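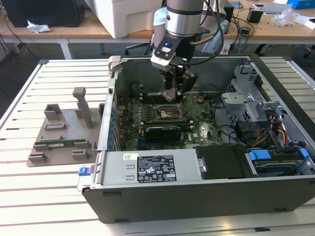

Kennel news: the Drorkton dogs and what happens next

Many of you have written to ask about the dogs taken from the breeding site outside Drorkton, and we are sorry that the answers have been slow. While the case was open we were asked not to publish anything about where the dogs were being kept. That has now been lifted and we can tell you most of what we know.

The council removed 30 dogs from the site in November. Most were spaniels and spaniel crosses, with a few older terriers. They went first to the council's own kennels, which were already close to full, and from there to three rescues, ourselves included. We took six, all adult females. The other two rescues have asked us not to give their names until their dogs are ready to be rehomed, as they are small and can't deal with a lot of telephone calls.

The former owner has signed over all the dogs. This matters a great deal. Until it was done, none of them could be spayed, rehomed or moved out of the area without permission, and any treatment that wasn't urgent had to be put off. A disqualification order has been applied for and we will report the outcome when there is one.

How our six are doing

All of them were underweight when they came in and all had bad ears. Four had dental disease serious enough to need teeth out under anaesthetic. None had a microchip that matched the paperwork. They have now been chipped, vaccinated and wormed, and the vet is happy with their weights, apart from Ultik, the smallest, who is still on four meals a day.

Muli was the most frightened of the group and spent her first weeks at the back of the kennel facing the wall. She now comes to the gate for food and will walk on a lead if another dog goes first. She is not ready for a home and we won't be taking enquiries for her this season. Please don't ask to visit her. Strangers at the gate set her back by several days, and we would like to keep her routine as it is.

Two of the spaniels share a run and are very attached to each other. We would prefer to home them together but will consider separate homes if both have a settled dog already living there.

The remaining two are the closest to being ready. They are in foster homes, where they are learning about stairs, washing machines and being left alone for short periods. House training is going well with one and slowly with the other.

If you would like to adopt

Please fill in the form even if you have adopted from us before, as we need up-to-date details of your household. We are looking for homes with a secure garden, a fence of at least 6 feet and somebody at home for most of the day. Children should be of secondary school age. We do a home check before any dog is placed and another visit afterwards.

The adoption fee is £80 for each of these dogs. It doesn't cover what we have spent on them but it does go towards the next dental bill. We know that other rescues charge more. We decided to keep ours low for the older dogs and haven't changed our minds.

Forms go to the office by email or post. We read them in the order they arrive, and you will hear from us whether or not we think we have a match. It may take a few weeks.

Fostering

We are short of foster homes on the Tremard side of the county. The nearest we have at present is an hour's drive, and that is a long journey for a nervous dog with a vet appointment at the end of it. We pay for food, bedding and all treatment. You would need your own transport and a room with a door that shuts. Experience with ex-breeding dogs is useful but we can talk you through the first weeks, and there is always someone on the end of the telephone until 10 at night.

What we need

Ear cleaner, slip leads in the smaller sizes, vet bedding and plain wet food. We have plenty of toys and blankets and can't store any more until spring. Tinned food can be left in the covered box by the gate between 9 in the morning and 4 in the afternoon. Please don't leave opened bags of dry food, as we have had trouble with rats.

Cash donations for the dental fund can be made through the usual page. If you are a UK taxpayer, please tick the Gift Aid box.

Reporting a concern

We have also been asked who to contact about a breeder. Licensing is dealt with by the council for the area where the dogs are kept. Write down the address, the dates you visited and what you saw, and keep any advert or messages. Do not buy a puppy in order to get it out. The money pays for the next litter.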